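3.2 Household storage and the sorting of children's belongings

The second part of the study looked at how families in the two towns store things that have no fixed place in the home. Clothing, dishes and tools were nearly always kept where they were used. Toys were not. In both Grarkville and Jaltance, toys turned up in kitchens, hallways, laundries and cars, and parents described them as the hardest group of belongings to keep in order.

Households were recruited through a mailed survey sent to 2,000 addresses, of which 1,506 returned a usable form. The form asked the person who did most of the tidying to name the rooms in which toys were kept, the kinds of containers used, and how often the contents were sorted or given away. Respondents could also write freely on the back page, and many did. Home interviews were then held with a smaller group, mostly in the evening after the children had gone to bed. The interview guide followed the one developed by Harasym for work on kitchen cupboards, with the questions on food replaced by questions on play.

Three terms need to be defined. A "closed" container has a lid or a door. An "open" container has neither, and its contents can be seen by an adult standing next to it. A "mixed" container is one in which toys of different kinds are kept together, with no attempt to group them by colour, size or use. A container may be both open and mixed, and in practice this was the most common arrangement. Parents said they preferred it for younger children, who would tip out a closed box to find out what was in it.

Mixed containers held toys of very different kinds. Play food was often found beside animals, vehicles and parts of board games. When asked to describe the contents of a particular bin without looking, most parents named the largest items first and then the ones that had caused an argument. Small items were named last or forgotten. Figure 4 shows toys in an open, mixed container, including a lobster and a squash-shaped toy.
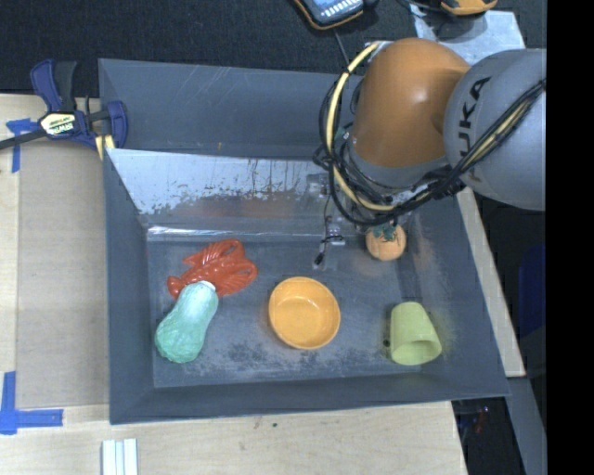 Figure 4. Toys in a shallow grey plastic bin with sloped sides. A red lobster lies partly under a pale green toy in the shape of a squash.

The depth of the container mattered more to parents than its width. Deep boxes were described as places where toys "went to die", in the words of one father in Jaltance. Shallow ones took up more floor or table space but were emptied less often, as a child could usually find a toy by pushing the others aside. Several families had moved from deep to shallow containers when a second child arrived. A few had gone the other way after moving to a smaller home, and they were generally less happy with the result.

Cleaning was mentioned far less than sorting. Parents washed toys after an illness or before giving them away, but the containers themselves were seldom washed at all. Some respondents had not thought about it until they read the question. Those who did clean their bins tended to do so in May, when the warmer weather made it possible to use a garden hose. We did not ask about this in the first version of the form, and the answers here come from the interviews only.

Sunday was the day most often given for a general tidy-up. In Grarkville this was usually done by the whole household before supper. In Jaltance it was more often done by one adult, with the children asked to stay out of the room. We can't say from our data whether this reflects a difference between the towns or a difference in the age of the children, who were somewhat older in the Grarkville sample.

Giving toys away was handled in two main ways. Some families had a fixed rule, such as one toy out for each toy in, while others waited until a container would not hold any more. The rule was popular in the written comments but was rarely followed by the families we visited. Hämäläinen has argued that such rules work mainly as a way of talking about clutter, and our interviews give some support to that view. One mother kept to her rule for birthdays and set it aside for gifts from grandparents.

Families living near the Monum centre, where a toy library is open on weekends, gave away fewer toys and borrowed more. They also reported fewer containers in the home. The group is small and the finding should be read with care. The effect of borrowing on storage is taken up again in Section 4, together with the answers on shared bedrooms.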